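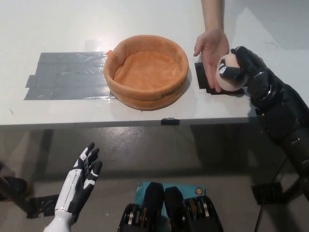

Chapter 3
Soft Containers and the Sorting of Small Household Goods

20 May 2025
By the Stulldale Household Studies Department

Search this book Enter a keyword Go

3.1 Introduction

Most homes hold far more small objects than large ones. Keys, toys, balls of yarn, gloves and chargers pass from hand to hand during the day and come to rest on whatever flat surface is nearest. The previous chapter dealt with shelves, drawers and other fixed storage. This chapter turns to storage that can be picked up and carried - the basket, the tray, the pouch and the bin - and to the simple act on which all of it depends, the passing of an object from one place or one hand to another.

The plush basket that opens this chapter is a common type. It is round and shallow, with a thick rolled rim and a soft, fuzzy surface. Baskets of this kind are often chosen for children's rooms and for the tops of low furniture. A shallow interior keeps the contents in view, and a padded rim does not scratch a tabletop. The same features set limits on use. A shallow basket fills quickly, and a soft wall gives little support to heavy or sharp-edged goods.

The plush ball with a cartoon face, held over an open palm beside the basket, belongs to the class of goods for which such containers are well suited. It is light and rounded, and it can be dropped into a basket without harm to either. Students should keep this pairing in mind when they reach the matching exercise in Section 3.4.

3.2 Purpose of the Chapter

On completing this chapter, the student should be able to describe the main types of soft container, select a suitable type for a given group of objects, and plan a work surface on which sorting can be carried out without crowding. The student should also be able to explain the difference between direct placing, in which an object goes straight into its container, and handing over, in which it first passes to another person.

Handing over deserves more attention than it usually receives. Where two people tidy a room together, much of the work consists of one person offering an object and the other accepting it. An open, upturned palm is a clear sign of readiness. The object should be brought above the palm before the grip is loosened, and the receiver should keep the hand still until the weight is felt.

3.3 Terms Used in the Chapter

Work surface. The table, counter or floor area on which objects are sorted. A pale, plain surface makes small dark items easier to find.

Marked area. A part of the work surface set apart by tape, a mat or a pad. Tape is inexpensive but tends to lift at the edges, and it should be checked before each session.

Rim. The upper edge of a container. Rims may be rolled, stitched, wired or left plain.

Resting place. The spot to which an object is returned when it is out of use. A resting place may be a container or simply an agreed position on a shelf.

3.4 Background Reading and Course Work

The exercises in this chapter draw on the Nimholm household survey, in which 318 homes kept a record of their small goods for a period of 20 days. The survey recorded 678 containers in regular use, and over half of these were soft-sided. The full tables are given at the end of the book, and the method of recording is set out in the Kolář workbook that accompanies the course.

Students following the Midovano program should complete the reading before the June workshop. Each student will need one soft container, one rigid container of similar width, and a selection of small objects from the home. Fragile items and items with loose parts should not be used.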